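Can a machine do the chores yet? Term project report, Emstead Technical College
Group Moura

1. What we wanted to find out

Everybody in our group had seen the videos. Robot folds shirt, robot loads dishwasher, robot hands somebody a drink. So the question was simple: how much of that holds up on an ordinary weekday chore, no edits, no speeding up. We picked tidying because it sounds easy and everyone hates it. Task one was clearing fruit off a desk and putting it on a shelf. Task two was wiping the desk after. We only got properly into task one, more on that below.

2. Method

Each try had the same steps. Walk up, stop, reach, close the hand, lift, place. We scored it pass or fail per step, not just at the end, since a fail at "stop" is a very different problem from a fail at "close". Control software was the Inau package, version 3, with our own script on top (we called it Jastetti, long story). 20 tries for the banana. Time limit 68 seconds per try, then it's a fail no matter what.
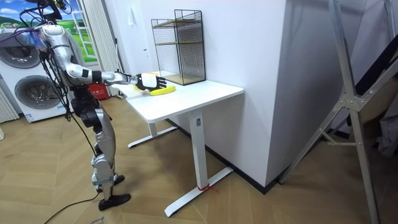 Reaching was the part we worried about least and it ate most of our time. Stopping distance matters a lot. Too far back and the arm is stretched out with no room to correct, too close and the elbow has nowhere to go. We ended up re-writing the approach step twice.

3. Results

Grasp worked in 2 tries out of 20. Bad, but both came after the rewrite so maybe the number is unfair to the later version. Most fails were the fingers closing a bit early and pushing the fruit away. A few were timeouts. Placing on the shelf: no passes.

Wiping we didnt score.

4. Discussion

For a home, no, not yet. A person does this in a couple seconds without thinking about it. Shop floor might be diffrent, parts are always the same shape and sit in the same spot, so the stopping problem mostly goes away. We would like to test that next term with boxes.

Score sheets are in the appendix, wiping script too, unfinished.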